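Basket work (order picking)

Basket work is the name used at the Ernport depot of Skotanico, a mail-order grocer, for the picking of small packaged goods by robot arm, and by extension for everything the human staff do so that the arms can get on with it. The term was in use on the floor well before management adopted it. The official name, Assisted Item Handling, survives on the door of one meeting room.

Background

Skotanico began as a snack importer with a single counter and moved to Ernport when the counter ran out of room. Orders were picked by hand from a run of shelving known as the Alley, which staff walked with a cart and a paper list. A picker on the Alley was expected to clear 100 items an hour, a target set by someone who had evidently never looked for one flavor of wafer among 305 product lines.

The first arms were put in on tables at the end of the Alley. They were meant to take over the cookies, wafers, jars and bottled drinks that make up most small orders, leaving cases and sacks to people. The company's announcement promised that workers would be "freed for higher-value tasks." The tasks were not listed.

Practice

At each table, goods are moved one at a time among baskets, trays and small wire shelves. A black gripper at the end of the arm closes on the package, and from there the package goes wherever the order says it should. Cartons are the easiest class of item and account for a good share of the trouble, as their ends tear and flaps get in the way.

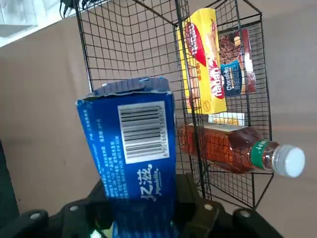
A blue snack box, torn open at its upper end, in the gripper beside a wire basket of packaged goods.

Bottles are picked lying down where possible. Jars are gripped around the body, and the depot's written procedure gives them a page to themselves, most of it concerned with mopping.

Items the arm declines go into a bin called the Havlíček, after the firm that made the bin. New employees often assume Havlíček was a former colleague, and some have expressed sympathy.

Effects on staff

The change felt first was in walking. Pickers who used to cover the length of the Alley all day now stand at a table, and the depot bought rubber mats in June after a run of complaints about knees. Opinion on the mats is favorable. Opinion on standing is mixed.

The second change was in the work itself. Three jobs now exist that did not before. A setter puts goods out on the shelves and trays at angles the arm can manage. A minder watches two tables and steps in when a package is dropped or gripped somewhere unhelpful. A returner empties the Havlíček and picks those orders by hand, on the Alley, with a cart and a paper list. 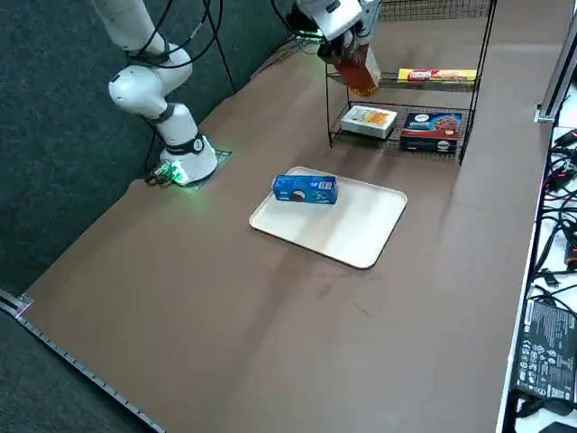
Pay for setters and minders was at first held at the picker rate, on the grounds that the arms did the picking. The staff representatives replied that in that case the arms could also do the minding — and a supplement was agreed within the month. Returners were left out of it and had to ask separately.

Training takes 30 hours, much of it spent learning when to leave the machine alone. Experienced pickers tend to find this part hard. They reach in, the table stops, and the minder has to walk over and start it again. The stop is logged under the name of the person who reached, a practice that has done little for goodwill between tables.

No one was let go when the tables went in, though people who left were not always replaced. Evening shifts are smaller and, by most accounts, quieter. The depot radio, once a source of steady argument, now plays whatever the minder nearest to it likes.

Terminology

Several expressions from basket work have passed into general use at the depot. To be "havlíčeked" is to be handed a job that somebody else has turned down. A "setter's angle" is any object placed with suspicious care, such as a coffee cup. The Alley keeps its old name, although half of it is now used for storing flattened boxes.

See also: Goods-to-person picking; Order fulfillment; Machine tending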